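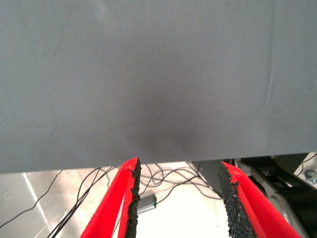 Matte gray, faint vertical seam toward the right.

**1/** Thread on sheen, seams, and why a wall that passed inspection at noon fails at 5 p.m. Notes from repainting a stairwell and two landings on Grendthorpe Street. 775 square feet of wall, one color, one product, too many opinions.

**2/** Sheen is measured with a gloss meter. It sends light at the surface at a fixed angle and reads what comes back at the mirror angle. For general paint work the angle is 60 degrees. For very flat finishes you switch to 85, where the light comes in nearly parallel to the surface and small differences spread out.

**3/** A wall can read dead flat at 60 and still shine at 85. Stand at the end of a hallway with a window at the far end and your eye is doing the 85 degree test. The spec sheet usually gives you the 60.

**4/** The building is from 1906. Original plaster on the outside walls, drywall on the stair side from some later job. The two materials meet on the second landing in a straight vertical joint. That joint took up more hours than the rest of the landing.

**5/** Two separate things make a joint visible. One is shape: the compound stands slightly proud and casts a shadow in side light. The other is porosity: compound drinks paint at a different rate than paper or plaster, so the film dries to a different sheen. Different causes, different fixes.

**6/** Test for shape: straightedge across the joint, flashlight behind it. Light under the ends means a hump. Ours rocked. We widened the feather to 16 inches on each side and sanded with a pole sander, 150 grit and then 220.

**7/** Test for porosity: mist the area with water from a spray bottle and watch which parts go dark first. If the joint and the field darken at different speeds, prime the entire wall. Spot priming gives you a new edge to look at.

**8/** Paint was Farnska flat in a mid gray. Mid grays are hard. White hides shadow because everything bounces, and very dark colors don't have much room left to get darker. In the middle, every dip gets its full range.

**9/** Roller marks. We used a 1/2 inch nap on the plaster and 3/8 on the drywall. That was my decision and it was wrong. Stipple depth changes how the surface scatters light, so the two sides looked like two batches. Recoated everything with the 3/8.

**10/** Waldemar Żak (plasterer, did the patching on the first landing) checks his work with a bare bulb on a cord held flat to the wall. Costs nothing. Found four trowel ridges I had signed off on Tuesday.

**11/** Touch-ups. Flat paint is supposed to touch up well, and it does if the can, the tool and the thinning are the same. We dabbed with a brush where we had rolled. From the front: invisible. From the stairs: a row of patches. Use a small roller from the same nap and dry it out on scrap first.

**12/** Burnishing: rub flat paint and you polish it. Shoulders and bags do this at stair height. Washing does it too. For the lower 4 feet we went up one step in sheen, with the break at the chair rail so the change has somewhere to happen.

**13/** Costs, since I was asked: $285 for paint, $200 for primer, compound and abrasives. Labor was most of the job and I stopped logging it in June.

**14/** If I did it again I would set the work light where the window light comes from, before the first coat of compound. Overhead light told me very little about those walls.

**15/** Reply to Omer, who asked about skim coating the lot: yes, it solves porosity completely. It also adds two rounds of sanding in an occupied stairwell. Jakab on the top floor had already taped his door shut.

**16/** Next up is the ceiling over the second landing. Same joint, running the other way.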